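Setting up the small conveyor: belt, drive and table layout

Posted 1 Apr 2018 by Kilian Hubmann
Filed under: Workshop, Small conveyors

The green belt conveyor is now on the table, after sitting on a shelf for most of March. These are my notes on the drive, the belt and the table markings, mainly so that I can repeat the setup without measuring everything again. Burgi Mayrhofer asked for the same notes, so they go up here and not in the paper notebook.

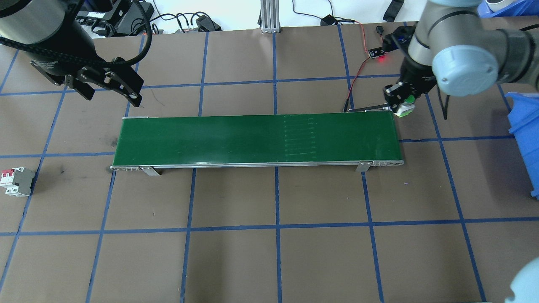
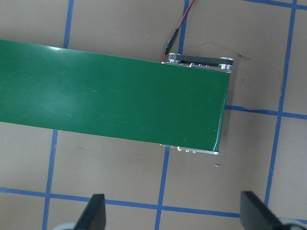 Drive end

The motion reaches the belt through a short black drive belt running over two silver pulleys, a smaller one and a larger one, on the aluminum end frame. The smaller pulley is grooved. I like having this part in the open. Tension can be checked with a finger, power off, and the fasteners can be reached without lifting the conveyor.

My first setting was too tight. The symptom was a tick once per turn, which I blamed on the end roller for two evenings. Veronika Sutter suggested backing the tension off before taking anything apart. The tick went away. I have marked the new position in pencil on the frame.

Power comes in on a thin red and black cable with a small connector partway along it. Leave some slack on the conveyor side of the connector. Mine was pulled straight the first time and worked itself open during a long run.

Belt surface

The belt is green and fairly glossy, and it has scuffs. They are cosmetic. I ran a fingernail over them and could not feel an edge. Wiping with a damp cloth takes off the dust and leaves the scuffs where they are. I tried a Woter cleaning pad on a short section and would not bother again, as it dulled the gloss and did nothing for the marks.

Tracking is more of a concern. With the end roller out of square, the belt creeps toward one rail and begins to rub. The procedure I use:

Run the belt empty at low speed for 40 turns.
Note which rail it moves toward.
Stop, then move the adjuster on that side a quarter turn.
Run it again before touching the other side.

It took three rounds. Turning both adjusters at once is faster in theory, but I lost track of which change did what.

Table layout

The brown surface is divided into large squares with dark blue tape. I laid the tape before placing the conveyor, and the lines give a fixed reference when something gets bumped. The conveyor runs parallel to the long lines. Position is recorded as square plus offset, and the current offset is 79 mm from the nearest line to the front rail.

The tape is Stilent, the matte one. It comes up cleanly if pulled back low and slowly. Two strips have already been replaced where the edge lifted.

The blue bins stay at the right side, past the end of the belt, so that parts have a short way to go. Rahel Trummer keeps hers on the left on her own table and says it makes no difference.

Still open

The mounting brackets underneath need a second look. They hold, but I want thin rubber between the metal and the table to bring the noise down. Dronholm sells a sheet that should be the right thickness, and I have ordered one.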